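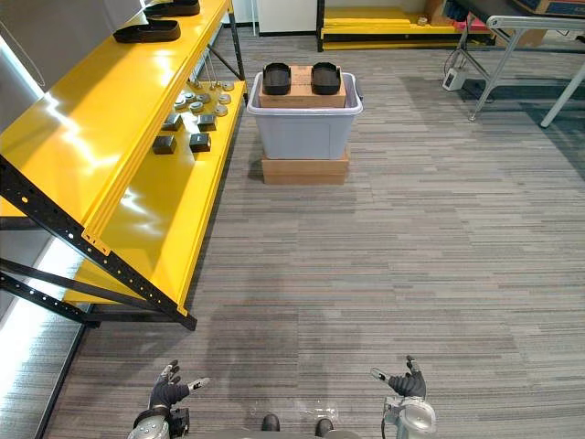 Têtes couronnées | Reportage

Journée portes ouvertes à Vavgate : beaucoup de cordons, peu de château

Publié le 11/09/2019

Le communiqué promettait « une immersion dans l'intimité d'une famille princière ». J'ai donc pris le train jusqu'à Fostville, puis la navette, et j'ai attendu 40 minutes devant une grille fermée avec des gens qui avaient tous reçu le même horaire de passage que moi. L'intimité commence dans une file.

Vavgate, pour ceux qui ne suivent pas le feuilleton, est la demeure où le couple princier passe officiellement ses étés. Officiellement, car depuis les photos de février, prises sur une terrasse qui n'avait rien d'estival, on ne sait plus très bien qui y dort ni quand. La journée portes ouvertes arrive donc à point nommé, et il serait naïf de la croire consacrée au patrimoine. On nous montre une maison habitée. Reste à voir si elle l'est.

La visite dure 30 minutes, guide comprise. On traverse le vestibule, la galerie des portraits, un salon bleu et la bibliothèque. Les étages sont interdits, la cuisine aussi, de même que l'aile où se trouvent les chambres des enfants. Dans le salon bleu, un puzzle inachevé attend sur une table basse, à côté d'un plaid jeté sur l'accoudoir avec un soin de catalogue. Notre guide nous a assuré que « les enfants y jouaient encore dimanche ». Un monsieur derrière moi a demandé lesquels. Elle est passée à la cheminée.

La bibliothèque est plus intéressante, et c'est la seule pièce où j'aurais aimé rester. On y voit des reliures fatiguées, des annotations au crayon, une échelle qui grince. Il faut tout regarder depuis un tapis délimité par un cordon. Quant à la robe de fiançailles, annoncée en grosses lettres sur l'affiche, c'est une copie. Le cartel le dit, en petit, à hauteur de genou. 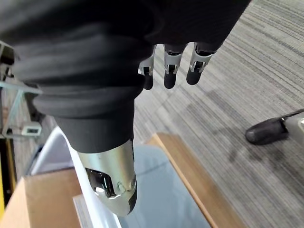

Dehors, les choses s'arrangent un peu. Le parc est beau, les hêtres de l'allée principale n'ont pas besoin de communiqué, et l'on peut marcher jusqu'à l'étang sans que quelqu'un vous demande votre billet. C'est aussi par là que la famille devait « saluer les visiteurs dans l'après-midi ». À 4 heures, une voiture aux vitres sombres a longé la pelouse. Des téléphones se sont levés, une dame a applaudi. J'ai lu le soir même, sur le compte du domaine, que le public avait « partagé un moment chaleureux avec le couple ». J'étais au bord de l'allée, et je n'ai vu qu'une carrosserie.

Pour déjeuner, le salon de thé Tăng a installé un comptoir dans l'ancienne orangerie. Le thé est bon, les brioches vapeur aussi, les prix sont ceux d'une gare. La boutique vend surtout des produits tirés de la série Wonwood, dont deux épisodes ont été tournés dans la cour. Les visiteurs se photographiaient davantage devant le puits de la fiction que devant les portraits de la vraie famille.

Le billet donne droit à une seconde visite avant la fermeture annuelle. Je l'ai donné à ma voisine de navette, qui espérait voir les chambres. Je lui ai parlé de la bibliothèque et des hêtres. Le dernier retour vers Fostville part devant la grille nord, et le panneau qui l'indique se trouve à la grille sud.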